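Häufige Fragen zur Übersetzungsreihe »Stücke aus zweiter Hand«

Warum noch eine Reihe mit übersetzten Theaterstücken?
Das fragen wir uns auch. Der Rakena Verlag bringt rumänische Gegenwartsdramatik auf Deutsch heraus, vier Bände liegen vor. Ob der Markt darauf gewartet hat, darf man bezweifeln. Die Auflage beträgt jeweils 641 Exemplare, verkauft wird davon der kleinere Teil.

Verkaufen sich die Stücke besser, wenn sie gespielt werden?
Das behaupten Bühnenverlage gern. Wir haben nach zwei Inszenierungen keinen Unterschied bemerkt.

Wer übersetzt?
Die ersten beiden Bände hat Ruxandra Nedelcu übertragen. Sie hält den Begriff »spielbare Fassung« für eine Ausrede, mit der schwierige Stellen gestrichen werden. Wir geben ihr meistens recht.
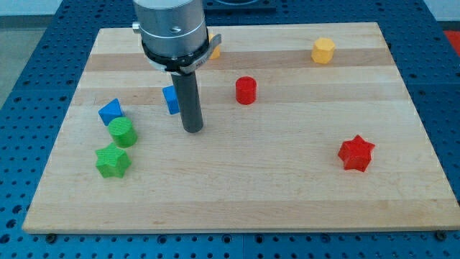
Was ist von Regieanweisungen in der Übersetzung zu halten?
Regieanweisungen gelten als leichte Kost, und genau da passieren die Fehler. Ein Verb der Bewegung legt fest, was das Publikum später sieht, und das Deutsche verlangt oft mehr Genauigkeit als das Original. Steht ein grauer Stab knapp über einem Holzbrett, ohne es zu berühren, dann ist »auf dem Brett« falsch und »am Brett« auch nicht viel besser. Solche Sätze gehen bei uns trotzdem regelmäßig durchs Lektorat.

Stimmt es, dass Dramen in Übersetzung »ihre Seele verlieren«?
Der Satz steht in jedem zweiten Programmheft. Belegt hat ihn uns gegenüber noch keiner – auch nicht der Kritiker, der kein Rumänisch las.

Kann ich ein Manuskript einsenden?
Ja, bis Ende März. Bitte zehn Seiten Probeübersetzung samt Original und geklärter Rechtelage. Auf Exposés mit dem Wort »universell« antworten wir langsam.

Gibt es Honorar?
Ja, 3.000 Euro pro Stück. Dass das angemessen sei, behaupten wir nicht.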